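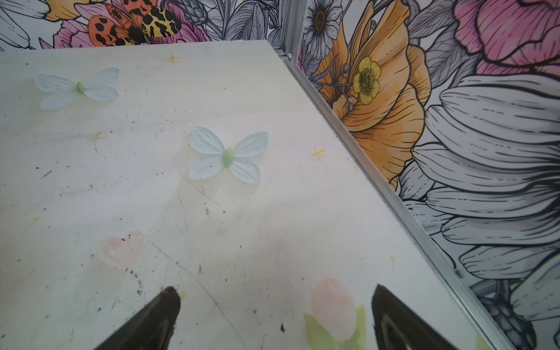 Two of the butterflies on the tabletop, with the wallpaper behind.

I've had a few people write in since April asking about the flower walls, so I'm putting the whole thing in one post. It covers the paper, the tabletop, the butterflies, and what I'd change next time. It's long. Skip to the part you need.

The walls first. There are three of them, left, back and right, and the front is open. The panels meet at aluminum posts in the back corners. I had them up bare for most of the winter and they were fine, but I was tired of looking at bare board. I wanted something with a lot going on in it, and with a hard outline so that it would still look like flowers from across the room. Soft watery patterns turn to mush once you step back. I tried a sample of one and it looked like a stain.

The paper I ended up with is from Truron. It's big peonies, pink ones and orange-yellow ones, with white daisies and small yellow buttercups between them, some purple cornflowers, and gray ferns to fill in. Everything is outlined in thin black ink. I ordered two rolls. The second roll was mostly insurance and I'm glad I had it, as I'll get to.

There are tiger moths in the pattern too, orange and black and cream. I didn't notice them on the website. I saw the flowers, liked the flowers and ordered. Then I unrolled the first length on the floor and there was a moth the size of my palm looking at me. I've gotten used to them. A couple are sitting right on top of the peonies and those are the ones I like best.

Cutting. I measured each panel and added a bit at the top and bottom for trimming. The repeat on this paper is 21 inches, and with flowers this large you lose a good piece off every length if you want the heads to line up. I lined them up on the back wall and let the side walls go where they wanted. With the posts in between you can't follow the pattern around the corner anyway. If you're doing a regular room with tight corners you'll have to be more careful than I was.

Paste. I used Maltell, the ready-mixed kind in the tub. It went on with a short roller. I've used powder before and got lumps, so I paid the extra. It stays workable long enough to slide a sheet over and then grabs pretty quickly. Put it on the panel and not on the paper if your paper is the kind that allows that. Mine was. Check the label.

I ruined one length. I'd cut it upside down. With a pattern like this you can almost get away with it, but the daisies gave it away, and so did the moths. That was where the second roll came in.

Trimming against the posts took longer than the hanging did. I used a new blade for every edge and a metal ruler held tight against the aluminum. Where the paper was still damp it tore a little instead of cutting, so on the last wall I went and had lunch first. That edge is the cleanest of the lot. There's one corner I'd do over, low down, where I trimmed too close and the board shows through. I colored it in with a gray pencil and I can't find it now unless I go looking.

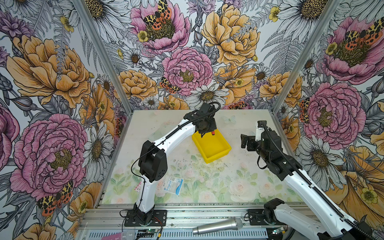 Peonies, daisies and tiger moths on all three sides, and the flowered tabletop in front.

The tabletop is the part I get the most mail about, and most of it is people asking if I'm going to replace it. I'm not. It's a pale cream board with pink flowers and green leaves on it, all of it faded. The flowers are soft and pale and the wallpaper is loud, and I think the two get along all right. I wouldn't have picked them off the same page.

It is worn, though. There are dark specks all over it, faint yellowish stains, fine scratches, and smudges that come back whatever I do. This is what I tried, in order:

Dish soap and warm water. Took off the top layer of grime. No effect on the specks.

Baking soda paste. Lightened one of the yellow stains a little. Also left a chalky film that took three rinses to get rid of, so I wouldn't bother.

A white eraser, the school kind. Good on smudges. Slow.

A 3000 grit pad, wet, in one small spot near the edge. It smoothed out the scratches nicely, and then I saw pink on the pad and stopped. The design is right at the surface. If your board has a print you care about, leave sandpaper out of it, even the very fine stuff.

So now it gets wiped with a damp cloth and that's all. I had thought about a clear coat and I've gone off the idea. A clear coat over those specks would just keep them there for good, with a shine on them.

There are also some small yellow-orange crosses on the board. I've left those where they are.

Now the butterflies. They're artificial, thin fabric wings in a very pale blue, close to white, with light green bodies. They came from Yáñez, in a packet of 5. The wings have faint veins on them and you can see through them slightly when they're flat on something pale. I like that about them. On a dark surface they look whiter and a bit cheaper.

My first plan was to put them on the wall. I held one up against the paper and it disappeared. There's so much black line in the pattern that a pale thing with no outline just gets lost in it, and next to the moths it looked like a piece of tissue somebody had stuck there. So they went on the table. Against the cream they show up better than I thought they would, and each one throws a bit of shadow under the wing that makes it look less flat.

A few notes if you buy the same sort:

They crease. Mine arrived with the wings folded together and a line down each one. I laid them between two sheets of baking paper under a heavy book overnight. Don't iron them directly. I tried one on the lowest setting and the edge of the wing curled up and went hard.

They're light. Opening the door moves them. I didn't want glue on the board, so I use a tiny roll of removable putty under the body when I want one to stay put. Pull it off again within a few days or it leaves a greasy spot. Mine has enough spots.

They pick up dust and you can't wash them, or at least I can't. A soft makeup brush works.

I keep changing my mind about where they should go. I've had them in a row, which looked like a display case, and I've had them bunched in one corner. Right now I like them farther apart and turned at different angles. One of them sits well clear of the flowers on the board and I prefer it that way. When I put them on top of the flowers, everything went muddy, pale on pale.

Light makes more difference than I expected. With the daylight coming in, the pink on the board almost goes away and all you notice is the walls. In the evening with the lamp on, the board warms up and the flowers on it come back. The stains come back too, I'm afraid.

What I'd change: I'd order a third roll so that I could match the side walls properly. I'd buy the blades in a bigger pack. I did look at a second paper, Murkosar, which has leaves only and no flowers, and for a week or so I thought I should have used it on the two sides and kept the peonies for the back. I still have the sample pinned up by the door. It's a nice green. But the peonies are up and the paste has held with no lifting at the edges so far, and I don't feel like scraping.

Next job is the front edge of the board, where the surface is rubbed and a wet cloth catches on it. I have some beeswax somewhere and I'll try it on the underside first.

Posted 10 August 2023 | Contact | All text and photos copyright the author | Back to top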